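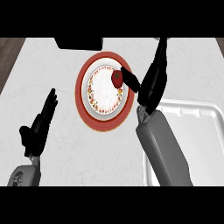 Why does a marble worktop lose its shine around the sink before it loses it anywhere else?
Most of the damage is chemical. Marble is largely calcium carbonate, and calcium carbonate reacts with weak acids, including those in lemon juice, vinegar, wine and a good many bathroom and kitchen cleaners. The acid removes a very thin layer of the polished face and leaves a rougher one, which scatters light and reads to the eye as a dull patch. Sinks are where lemons get squeezed and where limescale remover gets sprayed.

The trade calls this etching, and it is routinely confused with staining. The two need different treatment. A stain is foreign matter held in the pores of the stone: oil, tea, rust from a tin. It is usually darker than the stone and can often be drawn out with a poultice. An etch mark is missing stone. It is usually paler or simply flatter in appearance, it will not respond to any detergent, and it can only be corrected by refinishing the surface.

Tharindu Liyanage has been refinishing stone at Besson, a workshop in Perbridge, for 11 years. His diagnostic method is a torch held almost flat to the worktop with the room lights off. Under raking light an etch shows as a break in the reflection with a sharp boundary, often the ring of a glass. A stain leaves the reflection intact. "If the shine runs straight across the mark, I put the pads away and get the poultice out," he says.

The poultice itself is unremarkable. An absorbent powder such as kaolin is mixed with a solvent suited to the stain, spread over it to a thickness a little greater than a pound coin, covered with plastic film and left overnight. The film is then pierced or removed so the paste can dry, and as it dries it pulls the contaminant upwards. Old oil stains may need 2 applications. Iron stains are slower, and some of the products sold for them are acidic enough to etch the surface they are meant to rescue, so the label needs reading first.

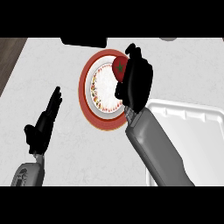

Refinishing is a matter of grit sequence. A light etch on a polished top can sometimes be removed with polishing powder, a felt pad and water. Anything that can be felt with a fingernail has to be cut back with diamond pads and brought up again through each successive grade. Skipping a grade saves ten minutes and leaves scratches that the finer pads will polish but not remove. The area worked must extend well past the mark, or the repair will show as a shallow dish when the light is low.

Sealers come up in every conversation on the subject, and their role is narrower than the packaging suggests. A penetrating sealer lines the pores and slows the absorption of liquids, which gives the owner time to wipe up. It does very little against acid, which attacks the surface directly. Liyanage tests with a few drops of water left for ten minutes. If the stone darkens underneath, it is due for resealing – if it does not, another coat will only sit on top and smear.

A honed finish is the usual suggestion for a working kitchen. Honed marble is matt from the start, so etching is less visible, though it tends to take up oil more readily. Besson converted one polished top to honed last November, at a cost to the owner of £506. Replacing the slab had been quoted at £900 before fitting.

Daily care is dull. Use a pH-neutral soap, a soft cloth and clean water, then dry the surface, particularly in hard-water areas where the minerals left by evaporation build up round the taps. Cut citrus on a board.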